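# Block-to-bin: a benchtop test for tidying robots

Before asking whether a desktop arm can clear a kitchen bench or sort parts on a shop floor, run it through a block-to-bin test. The job is the smallest useful version of putting something away: pick up one object, carry it, let it go over an open container. The procedure below is the one used for the Starnell bench series and needs no special tooling.

## What you need

- A small arm with a two-finger gripper, fixed to the table
- One solid-coloured cube that fits between the fingers with the gripper partly closed
- One open-topped container, wider than the open gripper
- A plain, dark, matte tabletop
- The Brolletti logging sheet, or any spreadsheet with a row per attempt

Leave the rest of the room as it is. A household robot will have to work with chairs, boxes and daylight behind the object, so there is little value in hanging a backdrop.

## Setting up

1. Put the container within reach of the arm and mark its corners with tape. If it gets bumped, return it to the marks before the next attempt.
2. Home the arm and check that the wiring has enough slack at full reach. A taut wire at the wrist will pull the gripper off line.
3. Set the closing force low. Raise it in small steps until the cube can be lifted without slipping.
4. Choose the start positions for the cube. Use one for tuning and a separate set for scoring.

## Running an attempt

1. Place the cube on the table, start the log and step back. Hands stay clear until the arm has returned home.
2. Let the arm approach, close and lift. A grip on the side or corner of the cube is acceptable provided it holds through the carry.
3. Let it carry the cube to the container and release. Watch the cube's height against the rim, where most collisions happen.

 Cube held over the container; fingers on the cube at the tabletop; gripper pointing down with the fingers slightly open:
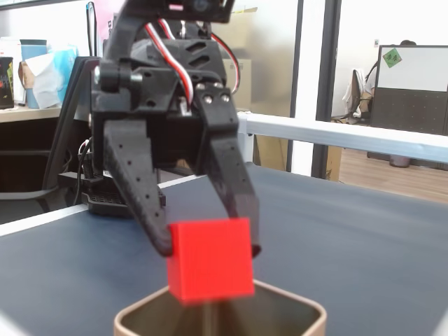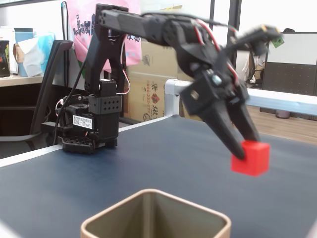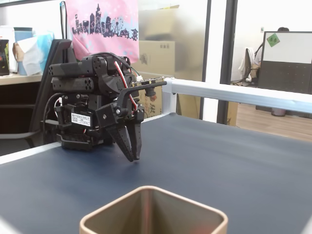
4. Record the result as placed, dropped, missed or rim strike. Do not add a category for near misses. If the cube is not in the container, the attempt failed.
5. Repeat until you have 200 attempts. Change the start position every attempt, and do not discard early failures as warm-up.

## Reading the results

Our Mikuš controller placed the cube in 97 of 200 attempts on its first scored run. After 800 further training attempts it improved noticeably on familiar start positions and very little on new ones. Report the two groups separately, as a combined rate hides this.

A good score supports a narrow claim: the arm can move one rigid, easily seen object into one fixed container. It says nothing about a wet mug, a sock or a tray of mixed fasteners. For those, change one condition at a time in this order:

- Move the container between attempts
- Swap the cube for a soft object of the same colour
- Put 2 objects on the table and require both to be cleared

The Polska variant of the test also limits the time per attempt. Leave the limit off until the untimed results are stable.

For now, treat unattended chores as out of scope for an arm that cannot pass the moved-container condition.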